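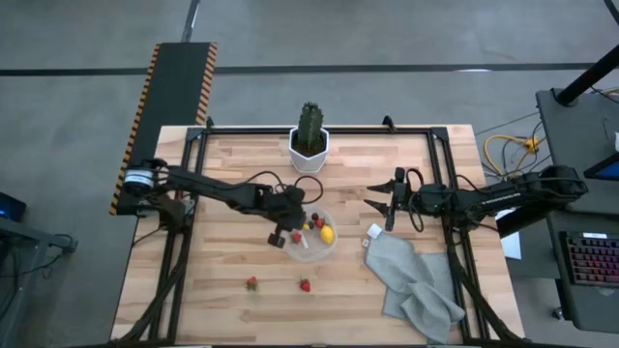

Sterkon Build Log, Entry 13
Posted 7/6/23

The following is a record of the present state of Sterkon, the two-arm table station under construction at the Saavedra shared workshop. Readers who followed the earlier project, Sterkia, will recall that it consisted of a single arm clamped to a bench. It was retired in April and several of its cables were carried over.

The frame was the first matter to be settled. An arm that is bolted to a tabletop passes every sudden stop into the wood, and the wood passes it to whatever is standing there. For Sterkon the arms are mounted on the metal frame that surrounds the table. The joints in the frame were tightened, left for seven days under ordinary use and tightened again. Two of them had moved. A third session is planned before the cable ties are trimmed to length.

Cable routing has required more hours than any other part of the build. The loops must be long enough for the full reach of each arm and short enough to stay clear of the fingers. The present arrangement is acceptable at low speed. At higher speed the loop at the second joint still swings, and a softer guide will be tried there.

The fingers are the second version. The first set closed evenly at the base but met badly at the tips, so that a small round object was pushed forward and lost. The present set has a stepped jaw. Two spare pairs are kept in the drawer below the Sterkon shelf, and members are asked to leave them there.
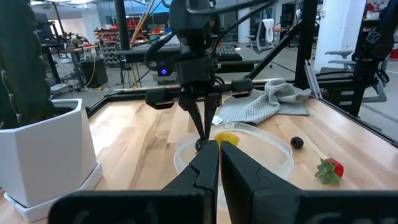 One gripper seen past the fingers of the other, with the clear bowl between them.

Test objects are drawn from the toy kitchen box. Play fruit is inexpensive, and it presents a fair range of difficulty: a strawberry has leaves on which a finger may catch, and a berry offers very little to hold. The towel is the hardest item in the set. It has no fixed shape, and a grasp planned for one fold is of no use for the next.

The control software is Valta, written by this author and still subject to change. Each arm runs its own loop, and a small supervising program decides which of them may enter the middle of the table. The rule is a plain one – the arm that asks first is admitted, and the other waits. It is slow, and it has prevented collisions since it was introduced. The log for the most recent period of testing lists 129 attempts. Most of the failures fall under one heading, that of an object touched by a fingertip and rolled out of reach before the fingers closed. A slower approach over the last stretch of travel has been added and will be reported upon separately.

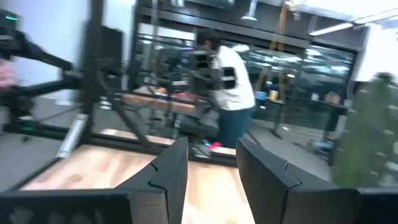 A second station in the same room, viewed between the gripper fingers.

Members sharing the room are reminded that the power switch for each station is to be turned off at the wall, and that an arm should be lowered to its rest position before this is done. An arm without power will drop.

The next stage concerns containers. A wide, shallow bowl forgives a poor approach. A tub with straight walls does not, and the clearance between finger and rim becomes the chief consideration.
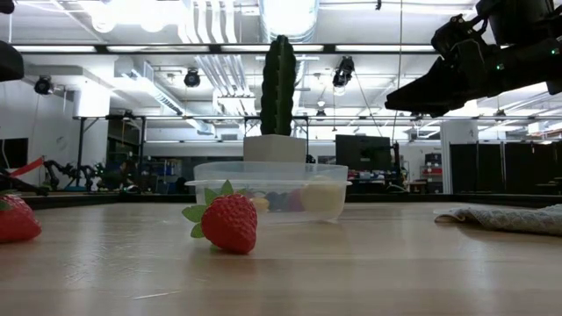
A reader wrote to ask whether the supervising program could be dispensed with altogether, the table being divided down the middle and each arm kept to its own half. The same reader had run a smaller station in that manner for a whole winter and reported no trouble with it.

The suggestion has merit for sorting tasks. It would, however, rule out handing an object from one arm to the other, and that is the purpose for which Sterkon was begun. A divided mode will be added to Valta as an option. The settings file will be posted with the next entry, together with the revised drawing for the cable guide.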